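The second printing of the Roriren handbook on small mammal anaesthesia arrived in September, and I have now read the chapters I use most. It runs to 600 pages, against 449 in the first.

The rabbit chapter has been rewritten. Intubation gets its own section, and the dose tables are finally sorted by weight. Despina Tzavaras wrote the ferret chapter, and her notes on fasting times match what we do at Grilside.

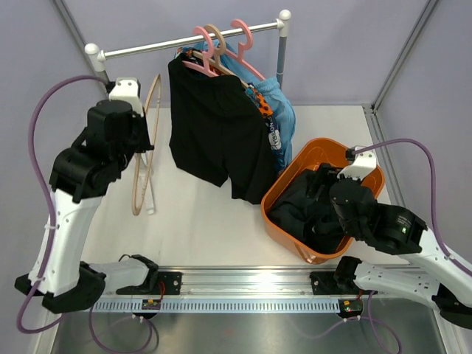

Chapter 9 is weaker. It covers recovery and warming in seven pages, with little on hedgehogs and nothing on sugar gliders. The monitoring charts are printed too small to read at arm's length, so I have copied two of them out by hand. The index still sends you to the old page numbers for ketamine.
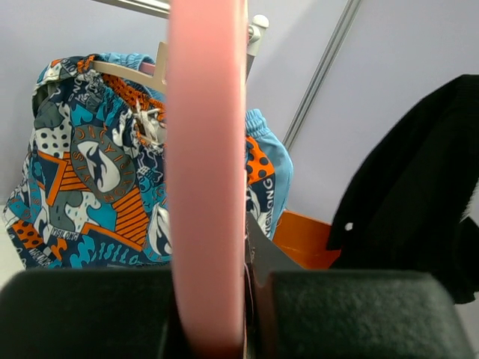

Patterned shorts on a beige hanger.

I shall keep the first printing for its drawings of the guinea pig airway, which were dropped this time. The binding on the new one lies flat when open.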